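Zavesa workshop refurbishment: progress to end of May
Report to Boström, 2020-06-17

Work package 2 (thermal survey) is complete. Loggers supplied by Zenbridge ran for 17 days and returned usable readings from all positions except the north store, where the battery failed. Heat loss through the roof exceeds the design estimate.

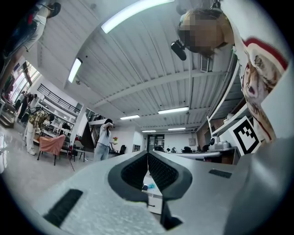
Roof insulation is now the main item of spend. Faltura has quoted for 232 square metres of mineral wool board and the quote is within budget. The corrugated metal ceiling has long parallel ridges, so rigid board laid directly against it would leave air gaps; the specification has been changed to include a profiled filler. The detail at the white beam remains to be agreed.

Delivery is expected in 15 working days from order. We request approval to move the unspent survey allowance to work package 3.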